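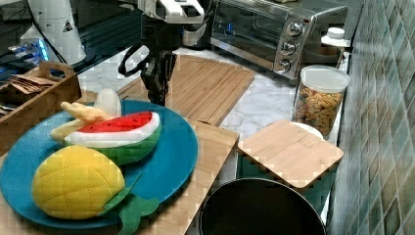
Teaching by Hand: Kitchen Work Begins at the Inness Laboratory

The Inness Laboratory has opened the second phase of its household manipulation program, in which operators teach a robot arm everyday kitchen tasks by remote control. The work is directed by Dae-han Ha and is carried out on a marble counter fitted with ordinary equipment, including a toaster oven, cutting boards and a storage jar.

Plush food was chosen for the opening set of tasks. A banana, a pineapple and a slice of watermelon differ enough in outline to require separate approaches from a two-finger gripper, and the soft material tolerates an imperfect grasp. Operators are asked to move each item at a steady pace and to complete the motion even when the first attempt is poor – corrections are kept in the record and are considered part of the lesson.

The program plans to collect 4,000 demonstrations under the Honari project. Each operator completes a training course of 7 sessions before contributing to the shared set. Eetu Honkanen, who prepared the course, has asked that operators vary the placement of the food on the plate between attempts and leave the boards at whatever angle they have come to rest.

Members who wish to take part as operators should write to the program office by 4/17/18. Prior experience with robots is not required. Places are limited to 80, and applicants from the January intake need not apply again.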